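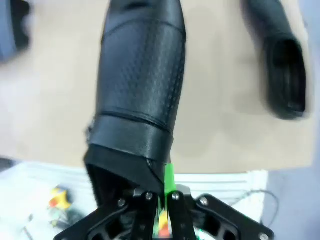

Black textured piece, dotted middle, darker band low down.

August, 4:20 pm. Reading-group workshop, novel comparison. Finished Predutwood at last, all the Ledesma chapters in one go. Notes before I forget.

- narrator switches at p. 76, no warning. Macario Espinoza says deliberate. Not convinced
- letters section drags, could lose 20 pages
- the widow is the best thing in it. Reread her first scene aloud, holds up
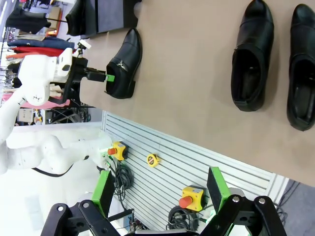 Notes and pictures: Jacinto Serrano

Started Hinuvmont for comparision. Same invented-diary trick, handled lighter - dates drift, you stop trusting him by p. 30. Marked more than 100 passages, too many, cut down before we write it up.

Varkard edition has the afterword, ours doesnt. Ask Macario for his copy. Check whether the translator changed the last line or I misremember it.

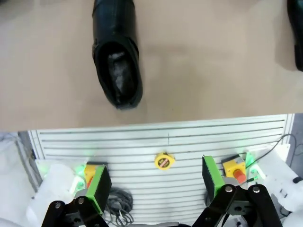 Black ankle boot, stuffing in the shaft.

Still open: do we review both together or seperate? I say together, Predutwood first. Draft opening is weak, too much plot. Redo tomorrow am, start from the widow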